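A Sunday at the Clirneck Open Day

I had been meaning to go to the Clirneck open day for three years running, and for three years running something got in the way – a cold, a cousin's moving day, and once a flat tire at the end of my own driveway.
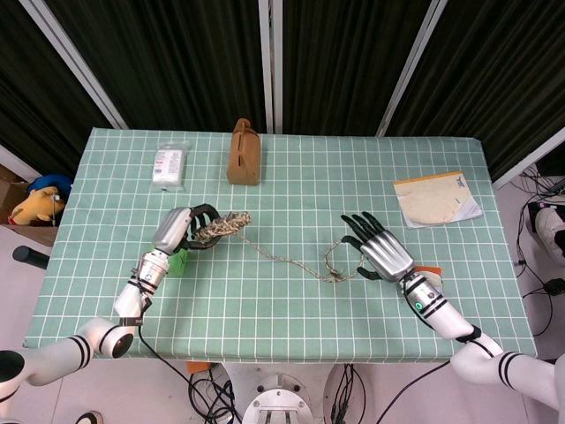

So when January came and the little reminder popped up on my phone, I put on my good boots, filled a thermos, and drove the 21 miles before I could think of anything else I ought to be doing.

For those who haven't heard of it, Clirneck is an old mill building down by the river that has been divided up into workrooms. Most of the year the doors are closed to people like me. Once each winter the tenants tidy up a bit, put their tables out, and let the public wander through. Admission was 2 dollars, dropped in a coffee can by the door, and for that you got a paper map with the rooms colored in by hand. Mine had a thumbprint in blue marker on the back, and I have kept it as a bookmark.

I started on the ground floor with the rope people, Sorkero, and I might as well confess that I spent nearly half my visit there. I'm a knotter from way back. My grandfather taught me a bowline on the arm of his porch swing, and I have never been able to pass a piece of cord without picking it up. Sorkero makes pull ropes, dog leads, bell ropes and drawer handles, and their room smelled of jute and a little of floor wax. Spools went up the wall nearly to the ceiling, held on broom handles laid across brackets, and you could pull a length off any of them and feel it between your fingers.

The table I liked best was the one in front of the dark green curtains, with the mint-green tablecloth with white squares on it. My aunt had kitchen curtains in nearly that same green, and I stood there thinking of her pancakes a good deal longer than was polite. A braided rope was out on the cloth, thick and beige with dark flecks at one end and then thinning into a light tan cord that wandered off across the squares and made a loose loop. I do love that kind of piece, where a fat handful of rope goes down to something slim. Getting from one thickness to the other without an ugly lump is the hard part. I have tried it at home with cotton line, and mine always ends up looking like a snake that swallowed an egg.

There were some packaged things along the far side of the table too, among them a cream paper envelope with an orange strip along its top and a brown bag shaped like a box, with a slot to put your hand through. I have a weakness for bags like that. I have 519 of them folded under my stairs (I counted during a snowstorm, and my family has never let it go), and I use them for Christmas, for jars of jam, and for sending people home with leftovers.

Over on the floor a yellow plush toy and a blue one were sharing a cardboard box. I asked a woman in a Sorkero apron whether plush animals ever come with rope leads, and she laughed and told me they'd had that very request from a five-year-old the winter before, and had filled it. Then she showed me how to finish an end with waxed thread, wrapping it toward the tip and pulling the tail back under itself. I did it badly, undid it, and did it a little less badly. She let me keep the practice piece, and it is hanging on my car key now.

Upstairs was Rojanasak, who print cards and labels on an old hand press. The stairs are steep, so if your knees are like mine, go around to the freight elevator on the river side, which was running all day and has a bench in it. The press itself is a big black beast of a thing with a flywheel, and visitors could pull one card each. I picked the heron. The ink has to dry before you can put it in your purse, so they clip it to a line across the window with your name in pencil on the corner, and you come back for it at the end. I nearly forgot mine and had to trot back up at closing time – they were very nice about it.

They told us the type cabinets hold some 2,000 pieces of wooden and metal type, and that a good number of the letter E's had been carried off over the decades by schoolchildren. The drawers are open to look at, with a sign asking you to please put the Q back where you found it.

Lunch was in the long room at the back, and I wish I had known to come hungry. There was split pea soup in one pot and a tomato and rice soup in the other, with rye bread cut very thick. I sat across from a couple who restore rowboats, and we talked for the better part of an hour about varnish, and about whether it's cheating to use a heat gun (they think so; I'm not so sure). The windows in there look straight down on the river, and while we ate, a raft of ducks came by on the current and then flew back up and did it all again.

The last stop on my map was Todness, a small room that does nothing but mend things. Lamps, mostly, and toasters, and the occasional accordion. You could bring one item from home and they'd have a look for free. I had brought my mother's kitchen timer, which has not rung since I was in high school, and a young fellow with very steady hands opened it up on a square of felt and found the spring had slipped off its post. It rings now. It rings quite loudly, in fact, and it went off in my coat pocket on the way to the parking lot and startled a dog.

A few notes if you're thinking of going next winter. Park in the gravel lot past the bridge, as the one by the front door fills up before ten. Bring cash in small bills, since Rojanasak took cards but Sorkero didn't when I was there. Dress for a building with tall ceilings and old radiators, because the ground floor was chilly all morning and the print room upstairs was so warm that everyone had their sweaters tied around their waists. The restrooms are down the hall from the soup.

I came home with the heron card, a bell rope in dark red that I don't have a bell for yet, and a loaf of the rye, bought from the kitchen on my way out. My husband asked what a person does with a bell rope and no bell. I've been looking at bells all week, and there's a brass one at the secondhand store on the corner that I think I'll go back for.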